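Postdoc bridge money: has anyone gotten a straight answer on the new cap?

Posted in: Funding and Policy > Small grants

tallgrass_lab
Our department got the notice in July that the state's bridge grants for research staff are going to a flat cap. The old rule let you ask for a share of salary. Now it is 2000 a month per person, whatever the person earns, and the host has to find the rest. I have two people whose contracts run out before the next round is decided. Has anyone spoken to the program office and gotten a straight answer on whether the cap applies to renewals?

mkoval
It applies to renewals. I called. The woman I spoke to read me the same paragraph that is in the notice and then said yes when I asked again. She would not put it in an email.

benchnotes
I got a different answer. I was told that renewals filed before the change are reviewed under the old rule, even if the money goes out later. So one of us was told something wrong. Did you ask about filed renewals or about new requests for a renewal?

mkoval
New requests. Ours wasn't filed yet. That might be the difference.

tallgrass_lab
Ours is filed but marked incomplete because of a missing signature page. No idea which side of the line that puts us on.

Kieran Ó Ceallaigh
I sit on the budget side at Ellwood, so I read these from the other end. Three things that may help.

The pot did not shrink. The line in the state budget is the same as last year. What changed is the number of eligible hosts, which went up to 546 when the two-year colleges and the small nonprofit institutes were let in. Same money, more hands out, so they capped it.

The notice says decisions come within 90 days of a complete file. Complete is the word to watch. An incomplete file has no clock running on it, and I would not assume it counts as filed.
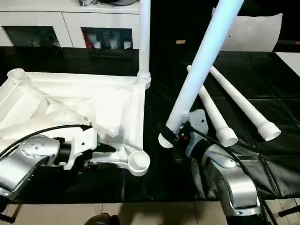

The cap covers salary only, and equipment sits under a separate heading that most applicants leave blank. That heading is easier to get through than people think. We put a small hardware request in it last round and it came back approved with one question about the quote. Ordinary stuff counts, too. If your bench work runs on things like white plastic pipe parts and a table with a black cover on it, list them line by line with a price next to each. Reviewers send back anything that says "supplies, various". Getting that money will not pay your people, but it can free up whatever you had set aside for parts, and your own institution may let you move that over to wages. Ask first. Some won't.

benchnotes
The moving-over part is where I'd be careful. We tried it and our grants office said no, because the parts money came from an overhead return and can't be used for wages. Took six weeks to hear that.

Kieran Ó Ceallaigh
Fair. It depends on where the set-aside came from. Ours was unrestricted.

r_dunmore
I'm going to disagree with the general mood here. Letting the two-year colleges in was right and it was overdue. We have taught half the technicians in this region and could not apply for a dime of this. If the big places have to find part of a salary, they have ways to do that. We don't.

mkoval
I don't object to you being let in. I object to letting you in and leaving the pot where it was. Both things can be true - you should have had access years ago, and they should have paid for it.

r_dunmore
Sure, but every year the argument was "wait until there's more money" and there was never more money. I'd take a smaller share now.

benchnotes
A flat number also hits differently depending on who you employ. For a junior tech it covers a good part of the month. For a senior postdoc it doesn't come close. I think what you'll see is people bridging the cheap positions and letting the expensive ones go.

tallgrass_lab
That is the choice in front of me right now. One of each.

quietmeter
Has anyone tried the Ó Néill fund for the gap? It's private and slow but they do take staff salary if there is a public award next to it. Binex used to have a matching scheme as well, I believe it closed.

mkoval
Binex closed, yes. The page is still up but the form goes nowhere. Ó Néill wants the public award letter first, so you can't run them side by side.

quietmeter
Then the timing doesn't work for a contract that ends before the decision.

mkoval
Not unless the host floats it.

tallgrass_lab
Update. Got the signature page in, and the portal (Wultidis, the new one, which logged me out twice) now says "complete, received". No mention of which rule. I wrote to the program office and asked them to confirm in writing, and quoted the paragraph number.

benchnotes
Take a screenshot of that status page with the time on it. Ours changed back to incomplete overnight once.

tallgrass_lab
Done, 4:40 pm. Will post if they answer.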